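Ticket 57: Spare room heater won't hold its schedule
Status: Resolved
Opened by: Blagoje Berisha
Product: Kesteo room thermostat, paired with a Rainer panel heater 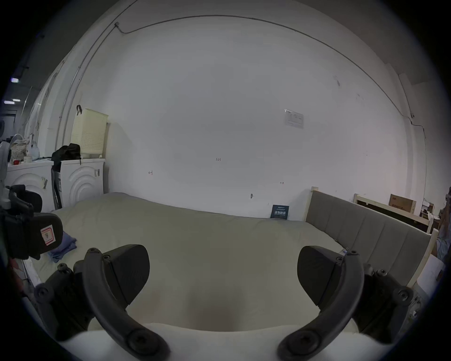 Hello and thanks in advance to whoever picks this up. I'll try to put everything in, as I know it's annoying to have to come back and ask. We moved to Testomside in July, which in hindsight was a silly time of year to shift house, and the bedroom at the back gets very cold overnight. My mother is staying with us for the winter, so I'd like the heater to come on before she gets up and go off again by mid-morning.

I set the schedule in the app and it saves without any complaint. The first morning it worked beautifully. Every morning after that the heater has stayed off until somebody goes in and presses the button by hand. The display on the thermostat shows the right room temperature and the little clock symbol is there, so it seems to think it has a schedule.

Things I've tried so far:
Turned the heater off at the wall and back on again.
Changed the batteries in the thermostat (new ones, same packet as the smoke alarm).
Deleted the schedule and typed it in again, twice.
Moved the thermostat from the window sill to the inside wall, on my neighbour's advice.

None of it made any difference, although Mum says the new spot is easier to read without her glasses, so I'll be leaving it there.

Reply from Prunow Support

Hi Blagoje, thank you for such a thorough write-up, and I hope your mum is keeping warm in the meantime. Moving it away from the window was a good idea in any case. Could you please open the app, go to Device, then Clock, and tell me what time the thermostat thinks it is? Please also check whether Hold is switched on. It's easy to bump when you press the button by hand, and it will quietly override any schedule you've saved.

Reply from Blagoje Berisha

Well, there you go. Hold was off, but the clock is 14 hours out! I had a cup of tea beside me at 9 in the morning and the app was telling me it was 7 the evening before. I never thought to look there, as the time on my phone is fine. I tried changing it and it went straight back. The time zone line is greyed out and I can't tap on it.

Reply from Prunow Support

That explains it nicely. The thermostat takes its time zone from the home address in your account, and I can see yours still has the one from before your move. Please go to Account, then Home, and put in the new address. Wait 2 minutes, then take the batteries out, count to 30 and put them back. The heater itself can stay switched on while you do this. You shouldn't need to enter the schedule again.

Reply from Blagoje Berisha

Done, and the clock is right now. I'll give it 4 mornings before I say anything too cheerful.

Reply from Blagoje Berisha

All 4 mornings it came on when it should, and it went off again by itself as well. Mum has asked for it to start half an hour earlier, which I managed on my own. Happy for you to close this one, and thank you again for being so patient with me.

Closed by Prunow Support. Cause: old home address on account, wrong time zone sent to device.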